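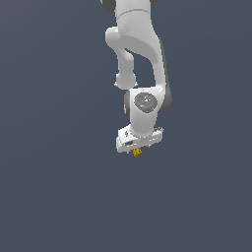 Workshop notebook / Trip planning

Saturday, 7:40 am

Coffee first, then the island route. I'm still stuck on day four of the Zurnis itinerary, and I want it sorted before everybody wakes up and starts having opinions (you know who you are, and yes, I read the comments).

Where it stands: ferry in from Dokside at breakfast, bags dropped at the Nikolaidis guesthouse, then the old monastery before lunch. On paper it's lovely! But the path up is 3,000 feet of walking each way with hardly any shade, and I had 45 minutes down for the whole thing, which was me being silly. I walked it again on the map last night with the slow-group pace and it wants double that, plus time to sit on the wall and eat an orange.

So I tried swapping it with the harbor market. The market packs up at noon, so that kills the long lunch, and the long lunch is the bit people write to us about. Hmm. Tried it a third way, with the monastery at five in the afternoon when the heat has gone off a bit, and I like that one best so far. Need to check the gate hours. The sign in my old notes says "till sunset" and the leaflet says six, so one of them is wrong.

Boat fares: the Vomeo timetable has the late crossing at 4,000 a head in local money, the early one is 100 less. Hardly worth getting anybody out of bed for, but I've put both in the sheet.

Also moved the fishing village to day five. It was squashed in before dinner and all we'd have seen was the parking lot.

9:15 am

Typed up the new version. Packing list still says "light jacket," please leave it in, the deck gets windy once you're past the lighthouse and I froze in May.

To do: gate hours, ask the guesthouse if they'll hold bags after checkout, find out whether the bakery by the pier opens Sundays.

6 comments
14 shares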